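Packing cell notebook, bench 2
October 21, 2026
Entry: B. Oltmanns

Carried on from the June trial. Question for this entry is what the shift does once the arm takes over the till end of the bench, and whether the present layout leaves them room to do it.

1. Where we are

The bench model is up to date as of this morning. I changed the mat outline again (the notch on the left side is wanted, please don't square it off) and put the pedestal back towards the rear. Before that the arm had to fold too far to get at the near end of the row, and the elbow stopped twice on its limit. With the pedestal further back it reaches the whole row without complaint.

Ran 300 cycles overnight with the Weidemann settings. 17 stopped with a grip fault, all on lifting. I went through the log and most are the off-white piece catching on the way up. Fingers close fine and then the piece turns. Lowering the lift speed helped in the short run I did after breakfast, but I want a full 300 before I write that down as a fix.

Shelf on the right wall stays in the model. Vumusau asked for it to come out to save load time, but the real one is at head height for anyone standing on that side and I want it there when we look at reach.

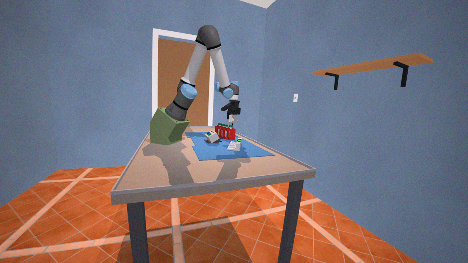
2. What changes for the people on the bench

At the moment one person picks, keys in and checks, all from the same spot. With the arm on picking, the keying and checking are left, and both of those are on the mat where the arm works. That is the main problem. The two white devices are too close to the row for someone to use them while the arm is moving. Either they go to the front edge or the arm has to wait, and waiting costs us most of what we gained.

Talked it through with the early shift. Points they raised:

They don't mind losing the picking. Wrists are the usual complaint and that is where it comes from.

They do mind being called over for every stop. At 17 in 300 it would be one person going back and forth all morning. They asked for 3 or fewer before it goes on a live shift, and I think that is fair.

Clearing the Purgate line is still by hand, and it falls at the same time as the changeover. If the person clearing is also minding the arm, one of the two waits. Needs to go in the rota as a separate job.

They want to be shown how to restart it themselves. Dalik's manual has this at the back, 2 pages, readable enough. I will go through it with each of them at the bench.

3. To do

Rerun 300 at the lower lift speed, same start positions.
Move both devices to the front edge in the model and check the reach again.
Ask Dalik if fault code 632 can be cleared from the panel or only from the laptop. If it is laptop only, the shift can't restart it alone and the point above falls down.
Draft rota with Purgate clearing split off, give it to the early shift first for comments.

Backup of last night's log is on the shared drive under bench 2.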